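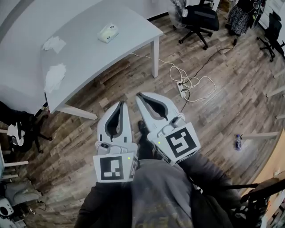 Why Do Floors Creak?

You walk across a room at night and the floor goes "eek." You step in the same spot and it does it again. Floors don't have voices, so what is making the noise?

A creak is the sound of two things rubbing together. They stick for a moment, then slip, then stick again. This happens many times in one second. Each little slip shakes the air, and your ears pick up the shaking as a squeak or a groan.

What is under your feet

A wood floor has layers. The part you see is made of boards. Under the boards is a flat layer called the subfloor. In many houses, the subfloor rests on long, strong beams called joists. Builders often set the joists 16 inches apart.

Nails or screws hold the layers together. When everything is tight, the floor is quiet. If a nail gets a little loose, the board can slide up and down on it when you step there. That is one kind of creak. Two boards rubbing edge to edge make another kind.

Wood changes size

Wood comes from trees, and it can still take in water after it has been cut and dried. On a damp summer day, boards soak up some water from the air and get a bit wider. In winter, when the heat is on, the air indoors is often dry. The boards lose water and shrink, and small gaps open between them.

This is why some floors are noisy in January and quiet in July.

Old floors that sing

The old house at Isano has a hallway with 23 boards, and almost every one makes a sound. The boards were put down 335 years ago. People who visit take off their shoes and walk along it slowly — the loudest board is next to the door.

Try it yourself

You need 2 wooden rulers and a table.

1. Lay one ruler flat on the table.
2. Put the other ruler on top of it.
3. Press down hard and slide the top ruler very slowly.
4. Listen. Then press more gently and slide it again.

Did the sound change? Now rub a little candle wax on both rulers and repeat the test. Wax makes the wood slippery, so it slides without sticking so much.

Words to know

Joist: a beam that holds up a floor.
Subfloor: the flat layer under the floor you walk on.
Friction: the force that slows things down when they rub together.

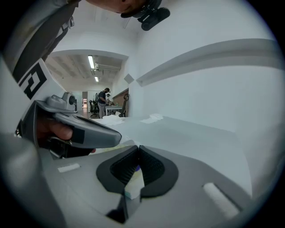 Kikon Children's Museum | Learning Pages Team

More pages in this set: Why Do Doors Stick? How Does Glue Work? What Is Inside a Wall?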